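The Slow Return of the Home Desk

When I moved to Itcombe, the first thing I bought was a bed and the second was a desk. My neighbors found this strange. They worked at the kitchen table, or on the sofa with a laptop on the knees, and they told me that a desk is a thing for children with homework. Two years later, three of them have one.

I wanted to understand what changed, so through the month of August I visited people in Itcombe and in Tivley, the next town along the river, and asked to see where they work. I am not a designer. I only like to look at how people arrange their things, and most people like to be asked.

The first surprise was how old the furniture is. I expected new office tables that go up and down with a motor. I saw one of those. The others were a sewing table, a door laid over two cabinets, a school desk with a hole for ink, and a heavy thing from the old Stotex mill, where the clerks once wrote the wages. When the mill closed, its offices were emptied in one afternoon and half of Tivley carried something home. The woman who owns this desk cannot move it. She painted the room with the desk inside it, and behind it the wall is still green.

The second surprise was the place. Almost no one puts the desk where the magazines put it, in front of a large window. The sun comes on the screen from 10 in the morning, and then people close the curtain and work in the dark. A better place is beside the window, with the light coming from the left. My grandmother knew this from sewing, and I had to learn it again with a headache.
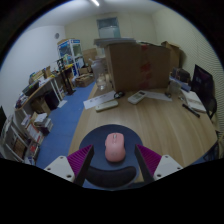 A pink mouse on a round navy pad, with a padded wrist rest along the near side.

People speak about small objects with more feeling than about the big ones. A man who could not tell me the age of his table talked for a long time about his lamp. It is a Hervieu, with a long arm and a shade like a bell, and he found it at a church sale without a plug. He repaired it himself -- badly, he says, and then again properly. At night he leaves it on when he goes to make tea, so that the room waits for him.

Then there is the question of paper. We were promised that it would go away, but in every house I found a pile of it. One translator keeps 11 notebooks on a shelf above her head, all with the same gray cover, and she never opens the old ones. She told me that she would work worse if they were in the attic. I believe her, although I cannot explain it.

What I did not find was much order. There were cups, receipts, a bicycle pump, a plate with the bread crust still on it. My own desk has a drawer that opens only if I lift it a little with the knee. I have been meaning to fix it since the spring, and last week I put the good scissors in there and now I cannot reach them.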